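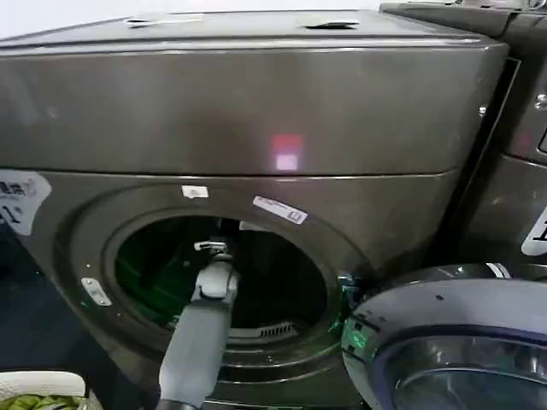
Ok thread. Had the Pemano laundry kit on trial for a bit now and people keep asking, so. Notes from my phone, sorry in advance

Kit is two arms, a head camera, software from Cleltgate. We pay 1711 a month on the trial rate, goes to 2028 after November. Dollars, before tax. Install was extra and I'm still arguing about that invoice

What it's sold as: load, unload, basket to drum and back. No folding. Don't buy it for folding

Reach into the drum is the thing I was most worried about. Front loaders are a pain, everything good ends up down the back. Adhiambo Khaemba did our setup and spent most of an arvo on reach height alone. Worth it

Colour matters more than the brochure lets on. Bright stuff it picks well. Grey on grey drum - slow. Lots of second goes
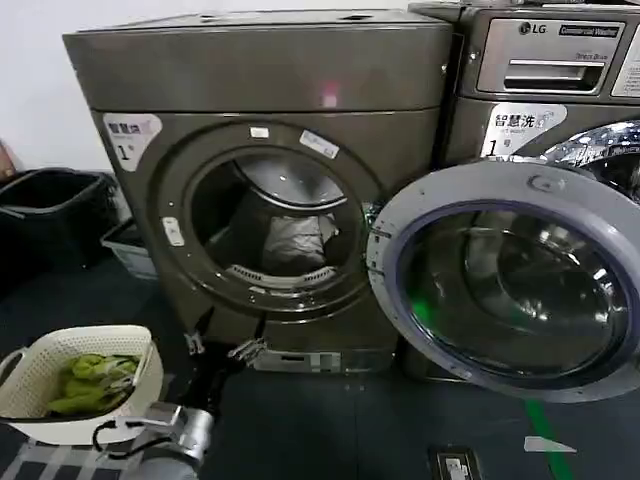

Unit 1 and the LG next to it. Bright load in the basket, one grey bit at the bottom of the drum

Doors. Keep em wide open, it does not like a half open door. Mwende Mfinanga reckons the next update sorts this, will beleive it when I see it

Also looked at Grerkuvach, quoted 1755 but one arm only and you supply the mount. Pass

Support is good before 5pm, then you're on the chat thing. Manual is rubbish, has a whole chapter on a trolley we didnt get

Would I keep it at 1711? Yep. At 2028, dunno. Asked them to meet me at 2000 flat with the install thrown in, waiting to hear

Will post the cycle logs tonight if I can get them off the tablet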